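Household Notes: Shoelaces, Cords and Robot Floor Cleaners
Guidance for residents of the Dradham apartments. Revised 2019-06-30.
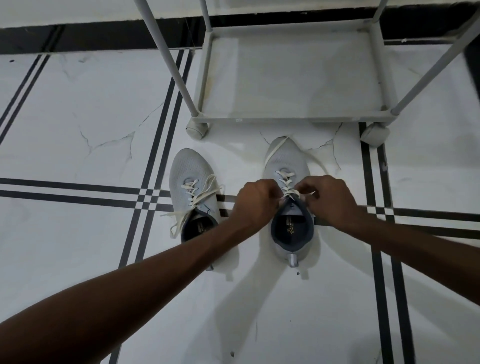

Loose laces are the most common cause of a stopped floor cleaner in our buildings. The household office recorded 26 calls for jammed machines in the twelve months covered by this notice, and laces were found in the brush or wheel in more of them than any other item. Residents are asked to read the following before running a cleaner on a timer.

What went wrong in August

A resident on the second floor set a Hirov cleaner to run during the night and left a pair of running shoes by the door. The side brush caught one lace and wound it in as far as the eyelets. The machine did not stop. It continued to pull, dragged the shoe against a rolling shelf, and pushed the shelf into the hallway. The resident came out in the dark and fell over it, with a sprained wrist as the result.

The cleaner was examined by Khalil Dabbas of the Benavides repair shop. He found that hair packed under the brush cap had already worn the small switch that should cut the motor when the brush is blocked. The fault had given no warning light. The repair cost the resident 300 dollars, and the shoe could not be saved.

Before the machine runs

Pick up all shoes with laces, or tie them and tuck the loops and ends down inside the shoe. A tied bow left lying on the floor can still be caught.

Shoes may be kept on the bottom level of a rack only if no lace hangs over the rim. Check the back as well as the front.

Lock the wheels of any cart or rolling rack. If the wheels have no locks, place a rubber wedge against two of them or move the cart to a room with a closed door.

Lift phone chargers, curtain pulls and the fringe of rugs. Fringe may be folded under and held with rug tape.

Look over tiled floors for cracks and raised edges. A cleaner that catches on a broken edge may turn in place and pull in whatever is nearby. Report loose tiles to the office; hairline cracks may be noted at the yearly visit.

Do not set the timer for hours when people are asleep or when anyone may walk through without turning on a light.

If a lace is caught

1. Switch the machine off with the main switch on its body. The pause button is not enough, as some models start again after nine minutes.
2. Turn the machine over on a towel.
3. Remove the side brush. Most are held by one screw.
4. Unwind the lace by hand, against the direction of the brush. Do not pull on the shoe.
5. If the lace will not come free, cut it close to the brush with blunt-nosed scissors – never a knife – and take out both pieces.
6. Clear hair from under the cap before putting the brush back.

Testing the brush stop

Gerkent and Hirov machines used in the building should be tested once a month. Roll a dry dishcloth into a tight cord, lay it in front of the side brush, and start the machine while standing beside it. The brush should stop within a few seconds. If it keeps turning, switch off at once and do not use the machine again until it has been repaired. Keep fingers, sleeves and long hair away during the test.

Putting on shoes near a working machine

Pause the cleaner and switch it off before bending down to tie shoes in the same room. Children should be seated well away from it. Spare laces and rubber wedges are available at the office during normal hours.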